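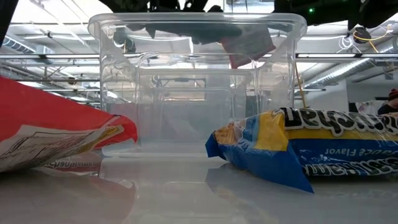
Clear bin between two packets, from the low table camera.

3 comments | 6 shares

To: packing-automation list
Subject: Re: What happens to the hand packers at Golob?

Earlier message, quoted:

> We have the Droderska proposal on the desk for the mixed-case line.
> It gives cycle times and floor loading. It says nothing on staffing
> beyond "operators redeployed." Has anyone on the list run arms on
> soft packets long enough to say what the redeployed people do all
> shift? Our line packs 1,392 cases on a normal day, all by hand.

Replying on the staffing question only. The mechanical side was covered on this list in June.

We have been running noodle packets into clear bins at the Posisham site. Packets are a poor item for a gripper. The wrap is loose, the contents are rigid, and the crimped end folds under load. A hand packer corrects for all of that without being told. An arm has to be shown, and the people doing the showing were on the packing line before.

The work has changed in these ways:

1. Layout. The starting position of the packets has to vary from one run to the next, and it has to vary on purpose. Packers were trained for years to square everything up. Several of them found this part harder than learning the controls. Flavors are mixed and placed at different angles to the bins.

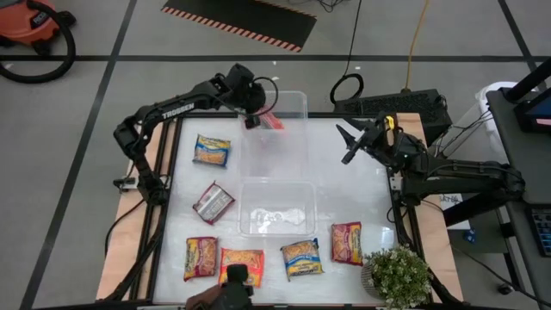
2. Watching. Most of the shift is spent looking at the arms and deciding whether a grasp should be kept or thrown out. It is less tiring on the shoulders and more tiring on the eyes. We moved to shorter turns with a change of station between them. The Droderska proposal, if it is the same template we received, assumes one person per cell for a full shift. I would not accept that figure.

3. Records. Every run gets a line in the Loltska log: packet type, start position, result, reason for rejection. Packers were not paid for written work under the old grade. The grade had to be rewritten, and it should have been done before the cell was installed. We have 910 logged runs under the old wording that still need their reason codes cleaned up.

4. Skill. Hand speed no longer decides who gets the better shifts. Some of the fastest packers lost standing over this and said so. Their knowledge of how a packet behaves is still the most useful input we have. Lifting by one edge tilts the packet, and the low end can then catch the bin rim on the way in. The lifting height was raised on a packer's advice.

On headcount I can only report our own case. The cell took hours away from the line and added hours in setup, checking and logging. The two do not balance, and they do not fall to the same people. Ask Droderska for both numbers separately.

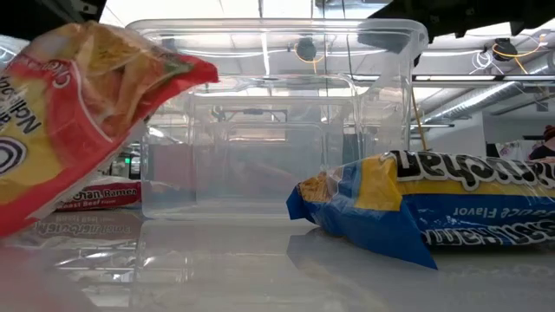
Golob replied that the hours split was the part missing from their copy as well, and asked whether the rewritten grade applied to night shift or to days only.

Both shifts. Night shift was added later, with back pay to the date the cell started. If you are drafting a grade now, put rejection decisions in it by name. Ours said "monitoring," and that word was read three different ways by three supervisors.

I can send the log headings off list. The grade text has to go through our office first.

Reply to list | 3 comments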